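Painted metal in shared outdoor spaces: a survey of street furniture in Stevport

Student project report, second year, Materials and the Built Environment

1. Introduction

This project looked at how paint fails on metal street furniture in Stevport. By street furniture we mean benches, litter bins, planters, railings and bollards that are owned by the town or by a firm with a contract from the town. We wanted to find out which items lose their paint first, where on each item the damage begins, and whether the repainting done by the town lasts as long as the first coat.

The subject was chosen after the town published its repair budget in September. Repainting was one of the larger lines in it, and there was no record of which items had been done or how they were doing now.

2. Area and method

The survey covered the harbour road, the market square and the Nesden estate, which lies uphill and further from the sea. We walked each street once and recorded every painted metal item we could reach from the pavement. In total we recorded 473 items. Items behind fences or on private ground were left out.

Each item was given a score from 0 (paint whole) to 4 (bare metal over more than half the surface). We also noted the colour, the type of item, whether it had been repainted, and the place where the worst damage was found. Repainting was judged by eye, from brush marks or an older colour showing at chips. Two of us scored every item separately and then agreed on a final score. Where we could not agree we took the higher one.

The town gave us a list of contracts going back to 2000. Most of the benches on the harbour road were supplied by Kustska, and the planters in the square by Doucet. The list did not say what paint was used on either, so we could not compare products.

3. How paint comes away

Paint on metal can fail in several ways. It can wear thin by rubbing, it can chip when struck, it can blister when rust forms underneath, and it can flake when it was never well stuck to the metal in the first place. On the street these are often mixed, and a chip made by a bicycle may turn into a blister a winter later. 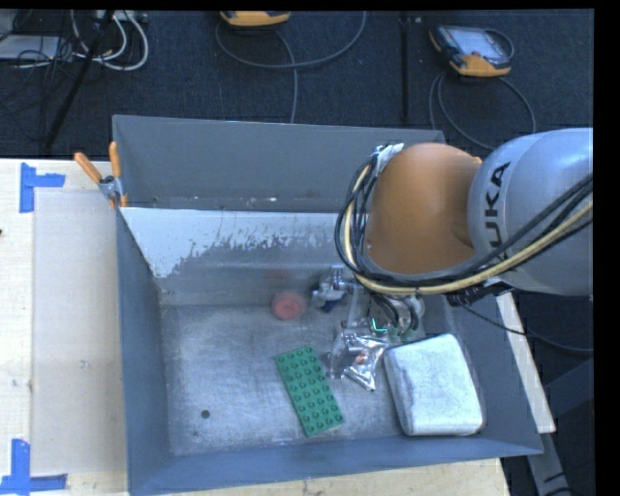
Flaking was the form we met most often on repainted items. A new coat put over a dusty or greasy surface holds for a while as a sheet and then lifts at its weakest edge. The border of the remaining paint is then ragged, and there are small islands of bare metal close to it. The white paint on the sloping inner panel of the grey metal bin has this kind of edge, with the lower border breaking up into patches of bare grey. Worn paint looks different, because the colour fades out gradually and the edge is hard to find. We used this difference when deciding which cause to write down for each item.

4. Results

The harbour road had the worst scores, as expected. The railings there were in poor condition along the bottom rail, where water sits, and better at the top. Benches were worn on the front edge of the seat and on the arms, but blistering was mostly on the feet.

In the market square the planters were in fair condition apart from their rims. We found 23 planters in the square and 13 of them had a score of 3 or 4 at the rim. People sit on them, and on market days crates are stood on them.

The Nesden estate had the best scores overall, but also the largest share of flaking. Many of its bollards had been painted over in dark green, and the green was coming off in pieces with the older black still sound beneath it.

5. Discussion

Distance from the sea explains part of the result but not the Nesden bollards. There the first coat has outlasted the second, which suggests that the surface was not rubbed down before repainting. We asked the town about this by email and had no reply before the report was due.

The scoring method had some problems. A score for the whole item hides the fact that damage is often in one small place. A railing with a ruined bottom rail could still score 1. If we did the survey again we would score the top, middle and bottom of each item separately.

We also did the harbour road on a wet Friday, and light chips were harder to see than on the other days. Some scores there may be too low.

6. Recommendations

The town should keep a simple record of what is repainted and when. Surfaces should be washed and rubbed down before a new coat is put on. The bottom rails on the harbour road should be treated first, and the planter rims could be left unpainted or fitted with a plain metal strip.

Appendix A has the score sheet. Appendix B has the street list and a map of the three areas.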